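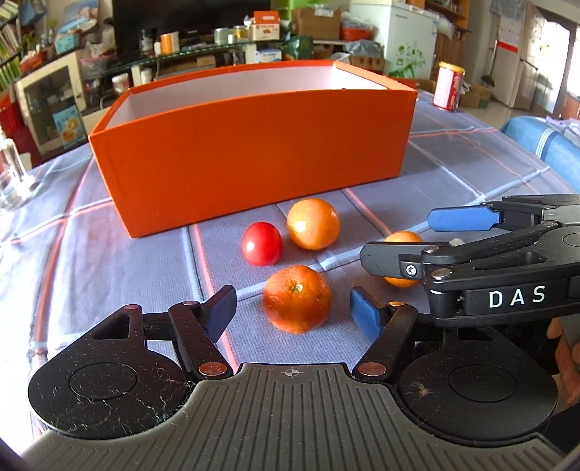
One member in Plavville wrote to us that she had lost half of her February box to mold and wanted to know if the fruit was old when we packed it. She had kept everything in the bag it came home in, on top of the refrigerator, and by the second week the bottom layer was gone.

We looked into it. The citrus in that delivery had been picked nine days before pickup, and that is normal for winter fruit. But her letter was one of several, and they had a lot in common, so this month's storage item is longer than usual. If you have been with the Kelovo Fruit Share for years you may know most of it. We had 1,083 households sign up for the winter season, and many of them were new.

The top of the refrigerator is one of the worst places in the house. Warm air from the coils rises behind it, and in most kitchens it is also the spot where nobody looks. The same goes for the cabinet over the stove and the windowsill above a radiator. Oranges and mandarins will sit happily in a cool room for a week or so. After that they should go in the refrigerator, in the drawer if there is space, loose or in a mesh bag. A closed plastic bag holds moisture against the peel, and mold needs very little encouragement.

Mandarins go faster than oranges. The skin is thinner and there is more air under it, so a small knock that an orange would shrug off can turn into a soft spot in a few days. Eat the mandarins first. Lemons last longest of all, up to a month in the cold, though the peel gets harder to grate.

Please don't wash fruit when you get home. Wash it when you are going to eat it. If you do wash it early, dry every piece with a towel before putting it away.

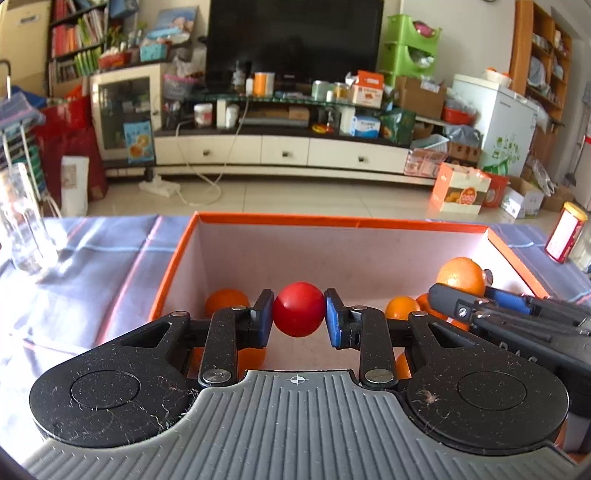
Bruised fruit is not spoiled fruit, and we would like to see less of it thrown out. A soft patch on an orange can be cut away and the rest juiced the same day. What you can't save is a piece with green or white fuzz on it, even a small patch. Throw the whole piece out, wipe down whatever it was touching, and check its neighbors. You don't need to throw out the neighbors if they are firm and dry.

Several people asked about the wax. The Lomine oranges come to us without it. They look duller than store oranges and they dry out a little sooner, so the peel may feel leathery after two weeks. The inside is usually fine. The mandarins from the other growers have a light coating that is safe to eat, but if you are making marmalade or candied peel, scrub them in warm water first.

Tomatoes are a separate matter. We add them to the summer boxes from the end of June, and every year we get the same question. Keep them out of the refrigerator until they are fully ripe. Set them stem side down on a plate or a folded towel, one layer deep, out of direct sun. Once they are ripe and you can't get to them, the refrigerator will hold them for two or three days. Take them out an hour before you eat them – the flavor comes back some of the way.

It helps to keep tomatoes away from apples and bananas, unless you want them to ripen quickly. Both give off a gas that speeds things along. Citrus doesn't give off much of it and can share a counter with nearly anything, but it does pick up smells. An orange that has spent a week next to cut onions will tell you so.

On freezing: whole citrus does not freeze well. The segments go mushy and the peel turns bitter. Juice freezes very well, and so does zest. An ice cube tray is the easiest way to do the juice. Leave a little room at the top of each cube, and move the cubes to a bag once they are solid. Zest can go into a small jar and be used straight from the freezer. Tomatoes can be frozen whole, with no blanching. The skins slip off under the tap when they thaw, and the rest goes into sauce.
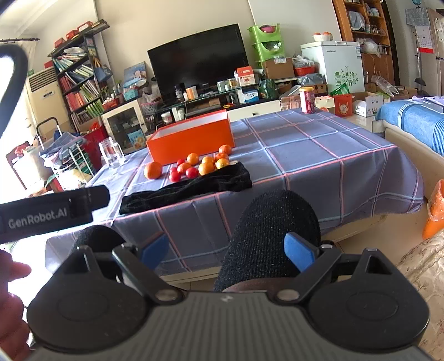
Summer boxes and pickup

The summer season starts with the last delivery of the month. Order forms are due by June 11, 2021, and we can't take changes after that, as the growers plan their picking from our totals. You can hand the form in at any of the 13 pickup points or send it by mail.

There are 2 box sizes again. The small box suits one or two people. The large one is meant for a family, and if you are not sure, start small. Most of the waste we hear about comes from boxes that were too big for the house. You can move up a size once during the season at no charge, and down a size any time.

The Jireš orchard is back this year with early apricots, after losing its crop to frost last spring. We expect them in the first two or three boxes only. Apricots bruise if you look at them wrong, so please carry them home on top of everything else and sort through them that evening. Ripe ones go in the refrigerator. Firm ones can stay out, spread apart so that they don't touch.
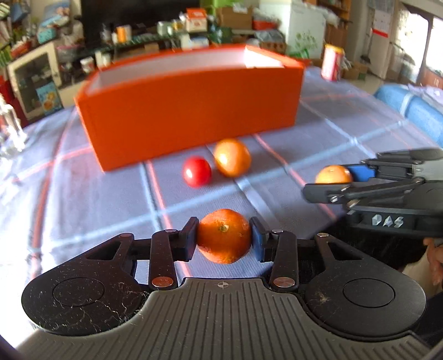 Returned crates are still a problem. We own 2,787 of them and buy more each spring to cover the ones that sit in garages. If you have any at home, bring them back at your next pickup, even the cracked ones, as the slats can be replaced. Please knock out leaves and dirt first, and don't nest them wet.

The Plavville pickup has moved to the side entrance for the summer. Parking is on the street. The hours are the same as before, and anything not collected by closing goes to the food pantry that evening. If you know you will be away, you can send someone in your place with your member card, or call before noon the day before and we will hold your box over to the following week's credit.

Questions about storage can go in the comment slip at the bottom of the order form. We plan to cover plums and early pears in the next issue.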